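Clearing a slip fault on the Kenden hand-held gripper
Last revised 7/30/25 by Griet Stevens

A slip fault (code 358) means the fingers closed on a part and the part moved. Stop recording before touching the fingers, and discard the run.

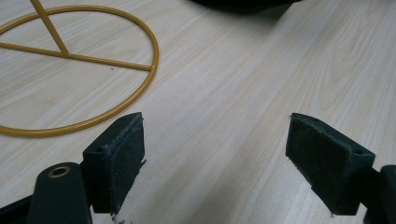
Pad wear is the first thing to check. Open the fingers fully and look at both inner faces under good light. Frayed pad edges with loose fibers sticking out, as on these two fingers, call for new pads. Do not trim the fibers – the edge lifts sooner once it is cut. Pads are due for inspection every 500 cycles and replacement at 2,000, whatever their condition.

Next, check the cable. Hold the gripper at working height and move it through its full reach. If the cable pulls tight at any point, it can drag the wrist and give the same code. 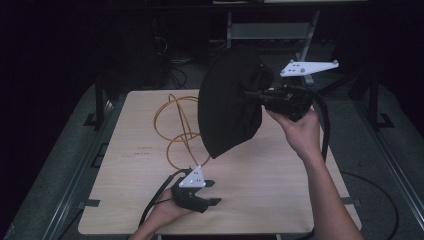

Repeat the check with the other gripper, then run five test grasps on a light part. If 358 returns, tag the unit and send it to the Porau bench.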